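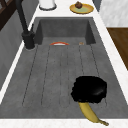 Home Automation

2 min read | 4 shares | 2 comments

Mandilwood wants $199 a month for a kitchen robot's practice time

Mandilwood has started selling Vundum, a subscription that lets small robot makers train their grippers in simulated kitchens before they touch a real one. It costs $199 a month and comes with 900 room layouts. The sample on the sales page has a black gripper holding a banana low in a gray sink, with a muffin waiting on a plate beyond the far end.

It looks tidy enough. What buyers need to know is how often a skill learned there holds up over a real sink, with real fruit that bruises, and on that the company has published nothing. A spokesperson said results "vary by hardware" and promised test numbers later.

Inex, which sells a similar package, at least lists its failed grasps. Vundum's page lists layouts, and a big pile of marble countertops is no proof of anything. The trial lasts 4 days, too short for most teams to get an arm set up and tested.

November 2021

Recent
Ginting drops price of window cleaner
Inex adds laundry rooms to its package
Do robot mops need a subscription?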